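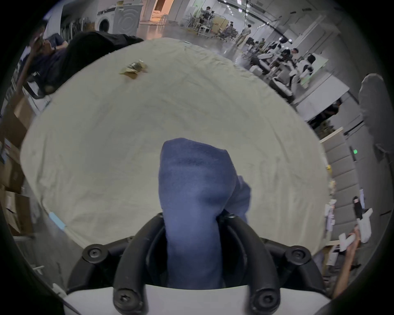
Second-tier handball clubs in Wonholm have never made much of the difference between a paid player and an unpaid one, mostly for lack of money. The league's new television deal has changed that. Under the contract signed in March with the streaming service Trodeo, every home match is now shown live, and the clubs have had to decide who gets what. Plenty of the work around a match has nothing to do with the court. It is folding and washing, the kind that goes on wherever there is a big cream-colored sheet spread out and a couple of washing machines against the wall, and at this level the players still do a good share of it themselves.

Finn Rothe has played left back for Macapagal for nine seasons. He also works mornings at a print shop, and he drives the second of the club's two vans to away games. Until this spring he was paid travel costs and a meal. He now gets 700 a month, the same as every other player on the first-team list, and he is careful to say that he did not ask for it.

"They called us in after training and read it out," Rothe says. "One of the younger guys thought it was a fine."

The flat rate was the club's own idea. Other teams in the division have gone a different way. Prelladent, which finished above Macapagal last season and has the bigger hall, pays by appearance and adds a bonus for matches picked as the featured game of the round. Its captain and goalkeeper can earn several times what a reserve takes home. The club says this reflects what viewers tune in for. Some of its own players disagree, and two left in the winter break.

The question of who draws the audience is harder to settle than it sounds. Trodeo gives the clubs a viewing figure for each match but does not break it down further. Macapagal's best number so far is 1,749, for the home derby against Prelladent, which went to the last possession. Its worst is 37, for a rescheduled match that began while the national team was playing on another channel. The same players started both games.

Commentary has been a sore point too. For the first month Trodeo used a single commentator working from a studio, with the match feed on one screen and the team sheets on another. He was often wrong about who had scored. In one broadcast he gave four goals to a Macapagal wing who was sitting in the stands with a sprained ankle. The on-screen captions copied his mistake, and the player's family received congratulations for most of the evening.

The service has since put commentators in the halls, usually former players, and the complaints have dropped. Rothe's old coach now does the Macapagal matches. He is slow and a little dry, but he knows the names. He also criticizes the defense without much mercy, and players have been known to watch the replay with the sound off.

Rothe was offered a turn at the microphone himself in early spring, when he missed a match with a bad shoulder. He was told there would be a fee, and that it would be higher than his match share. He did the first half and then asked to go down to the bench.

"I kept saying 'we,'" he says. "The producer wrote it on a card and held it up. Don't say we."

The bigger test comes when the contract is reviewed. Trodeo has the right to choose fewer matches next season, and clubs expect it to favor the larger halls. Macapagal plays in a school gym with seating down one side only — the opposite wall is climbing bars — and the camera has to shoot from a corner platform. The club has applied to move its biggest fixtures to the city arena, where rent for one evening would take a large part of what the deal brings in.

Players at the club have talked about giving up part of their pay to cover it. No vote has been held. Rothe says he would go along with it if the rest do, though he prefers the gym, where the floor is softer and the van can be parked right outside the door.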